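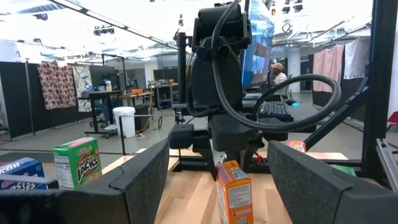 *Manipulation Learning Group, Department of Mechatronic Engineering, Bristwood*

**Project Vumik – Report 2: Collecting grocery-handling demonstrations**

Author: Botond Hegedűs

### 1. Scope

This report covers the second block of teleoperated demonstrations for the carton and box tasks. The goal was 500 accepted episodes on the two-arm bench. Training results are left to the next report.

### 2. Setup

Both arms are driven by the operator through a leader pair. Each gripper carries a wrist camera, and the wrist views are recorded with joint positions and gripper width. In the wrist view at the top, the orange juice carton stands upright between the open fingers, with the Apple Jacks box to its left and the second arm across the table.

Objects are ordinary packaged groceries. They were chosen for printed labels and differing heights, so that the policy cannot rely on one shape or colour.

### 3. Procedure

An episode starts with both grippers open and ends when the target object has been set down and released. The operator then resets the table from a printed layout card. Layouts change every 5 episodes. Operators were asked to work at an even pace and to avoid correcting a grasp more than once.

An episode was rejected if:

- the object tipped over before contact
- a camera stream dropped frames
- the operator paused mid-reach

### 4. Problems

The juice carton caused most of the rejections. When the fingers closed above its midpoint, the carton rotated in the grip and landed on an edge. Lowering the approach fixed this, but 23 earlier episodes had to be recorded again.

The wrist cameras also see a good deal of the lab, including the ceiling lights and nearby desks. We left the background uncropped – the Herkovthorpe bench has a different one, and a comparison between the two sites is planned for March.

Labelling was slower than expected. Start and end points were marked by hand using the Tạ annotation tool, which has no batch export. A short script now merges its files after each session.

### 5. Remaining work

- Finish the layouts with two boxes side by side
- Recheck the clock offset between the two wrist cameras
- Freeze the dataset split before any training run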